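Thread: open day at the Ruscombe workshop, where they had robot arms sorting pushpins. Notes from my visit.
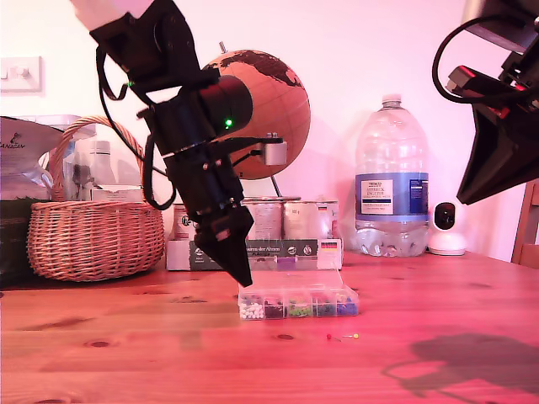 Lesego Nkosi

1/ Went to the Ruscombe open day on Sunday. I fix packaging machines for a living, so I mostly see robots behind a fence doing one thing very fast. Ruscombe does slow work with small parts and I wanted to see it up close.

2/ The first demo was called Pronder. It's their name for the whole sorting setup, arms and software together. The task is simple to say: pick up a loose pushpin and put it in the compartment with the same color.

3/ The box is a clear plastic one with a lid that props open at the back. Whites on the left, then a very dark purple, green in the middle, a dark blue-green, then blue on the right. A red pin and a yellow pin were out on the wood in front of it, close together.

4/ Close together matters. A gripper with two pins near each other has to get its fingers down beside one without shoving the other. The fingers on this one taper toward the tips, which helps.

5/ I asked about the dark purple and the dark blue-green. The woman running the table said those are the pair that give them the most trouble, worse under warm lighting. They retrained on that in November and it got better. She didn't claim it was solved.

6/ They had a screen with a running total for the season – 3487 pins placed. I asked if that included the ones that bounced out. It doesn't. Those go in a separate log, and she opened the log and let me scroll through it. I appreciated that.

7/ Speed: the run I timed took 30 seconds from the arm starting to move to the pin being let go. A kid next to me said he could do it faster. He could. They let him try and he did.

8/ The table is plain pine with knots in it, and there was ordinary stuff all over it. A basket, a big water bottle, some cans standing on a box, a globe with pins stuck in my head as the obvious next job for it (it has a cork-like surface and just one small pin on top).

9/ I asked whether the knots in the wood confuse the vision. A dark round knot is not that different from a dark round pinhead if you look straight down. Answer: early on, yes. The arm used to reach for knots. Now it checks height before it goes down.

10/ For people who asked about the hardware: black arm, black gripper, cables looped outside along the side. There's a little white sensor box on a short bracket. Green lights on the arm, one on the motor and one higher up. I didn't get a model number.

11/ Loose cables would get me in trouble at my job. In the plant everything is sleeved or it gets snagged within a week. On a bench I can see why they leave it. You can reach everything.

12/ The second demo was from Groltel, who share the building. Theirs was a feeder for odd-shaped caps. It jammed 2 times while I was there and the guy cleared it by hand both times and kept talking. Closer to my normal day than the pins were.

13/ Sibiya had a talk after lunch on teaching arms by having a person guide them through the job. Good talk, too many slides. The main thing I wrote down: they throw out the runs where the person hesitates, and they now think that was a mistake – the hesitating runs show the arm how to recover.

14/ Would I use any of this at work? Not for speed. Maybe for the mixed returns bin, where someone spends a whole shift picking good parts out of bad ones. I asked for a quote and they said they don't sell it yet.

15/ Parking was fine, coffee was free. If you go to the next one, get there before the talk starts, because the demo tables are a lot quieter then and you can ask questions.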